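Disposable lighters: your questions answered

Stasiv is a small shop selling lighters, matches and candles. These are the questions we get asked most at the counter and by email.

Can I post a lighter with my order?
No. We don't send lighters through the post, full or empty. Matches are also collection only. Candles and holders can be posted as normal.

How long does a disposable lighter last?
It depends on how you use it. Someone lighting one candle a night will get months out of it. Lighting a row of tea lights, with the flame held for longer each time, uses the gas far more quickly.

Can I see how much gas is left?
On a translucent body, yes. Hold it upright against a lamp or window and look for the line of liquid. Darker colours make this harder, and on solid ones you can't tell at all.

Can disposable lighters be refilled?
No. There is no proper filling valve and you should not try to make one. If you want to refill, ask us about the Kanano, which takes ordinary butane.

Where should I keep it?
Somewhere cool, out of the sun and out of reach of children. Not on a windowsill, not next to the hob and not in a parked car. Check pockets before anything goes in the washing machine – and check bedding too, as small lighters slip into the folds of a blanket very easily.

How long can I keep it lit?
Ten seconds at most, then let it cool. The metal around the flame stays hot after it goes out.

Do you sell single lighters or only boxes?
Both. Singles are by the till. A tray of 30 has mixed colours and we can't pick them out for you. To return an unused single, bring it in within 7 days with the barcode sticker still on.

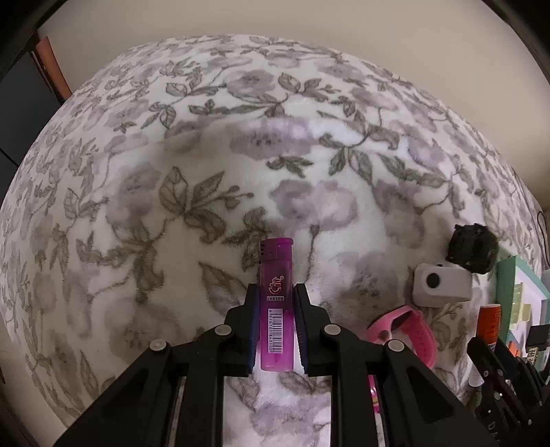
Man-lok Hung wrote to ask whether the sticker can come off once you've decided to keep the lighter. Yes, peel it from one corner and rub off any glue with a dry cloth. Don't use nail varnish remover or white spirit near a lighter.

How do I get rid of an empty one?
Don't put it in your recycling or on a fire. Rules differ between councils, so look up yours or ask at the local tip. A lighter that won't spark may still have gas in it, so treat it as full.

When can I collect an order?
From 10 in the morning until we close. In July we shut for lunch.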